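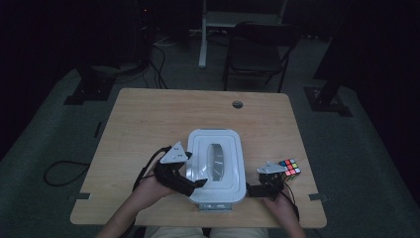

3.2 Collecting demonstrations with hand-held grippers

Figure 3. A demonstrator at the table with a gripper in each hand, one on either side of a lidded white container. A Rubik's cube rests to the right.

All demonstrations for the container tasks were recorded with the paired hand-held grippers introduced in Section 3.1. The demonstrator sits at the table and performs the task directly, using only the gripper jaws to touch the objects. Guiding the Citadora arms by remote control was tried in an earlier round of work and is kept as a baseline in Section 5.

The container task calls for both hands. As Figure 3 shows, the jaws face each other across the box, with the left jaw pressed against its side near the rim of the lid. Demonstrators were asked to keep this opposed grip whenever the box had to be held steady, and to release one side only when the other was secure. The lid has a clear oval window, and we expected its reflections to make the visual part of the problem harder. The same container was therefore used throughout.

Each demonstrator completed 10 practice attempts before recording began. These were discarded. The full set contains 995 demonstrations, of which 165 were set aside for testing and were not used at any stage of training. Attempts in which an object fell from the table were labelled as failures and stored separately. Nelu Costache reviewed the labels and corrected those that did not match the recorded jaw positions.

3.3 From hand motion to robot motion

The path of each gripper was converted to the coordinate system of the table and then smoothed. Human demonstrators often move faster than the arms can follow, and recordings were slowed wherever a joint would have passed its speed limit. Jaw opening was treated as a continuous value, as in the Clemine controller, so that a light press on the side of the box could be told apart from a firm grip. Paths that brought the two arms too close to one another were rejected at this stage. The remaining paths were passed to the training procedure described in Section 4.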